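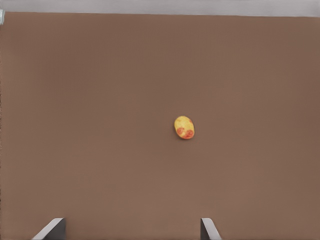

**Figure 3.** Simulated wrist view before an approach: fingers open, a yellow, potato-shaped object with reddish patches on a plain brown tabletop.

### 4.2 Student task design and scoring

The coursework ran in Cesevura, the simulation environment the Womton robotics club had already adopted for its practice rounds. Students worked in pairs and were given the same arm, the same parallel gripper and a fixed library of household and food models. Each pair wrote a controller that took the wrist view as input and returned an end-effector motion at every step. No depth channel was supplied.

Episodes were capped at 300 control steps. An episode was scored as a success if the object was held clear of the table for the final 30 steps, and as a failure in all other cases, including those in which the object was lifted and later dropped. Partial credit was considered in the pilot and abandoned — two markers could not agree on what constituted a stable grasp. Over the term the eight pairs submitted 1,059 valid episodes. Runs that ended in a software fault were removed before analysis.

Start poses were drawn so that the target could fall well outside the space between the fingers. A controller that simply drove forward and closed would therefore miss in most layouts. Several pairs favoured a two-stage method, centring the target laterally before any advance. Others used a single learned policy, following Hettiarachchi's notes from the previous offering of the course.

Object shape was varied separately from position. Rounded produce models presented no preferred grasp axis beyond their long dimension, while cookware models required a choice between body, handle and knob. 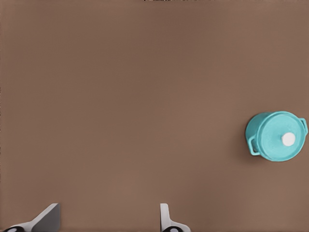

*Were students told which part of a cookware model to grasp?*

The choice was left to each pair, and any grasp that met the holding criterion was scored the same way.

Logs were collected each Friday and checked by Sýkora against the submitted code. Where the two did not match, the pair was asked to rerun the batch under the original random seed, and only the rerun was kept.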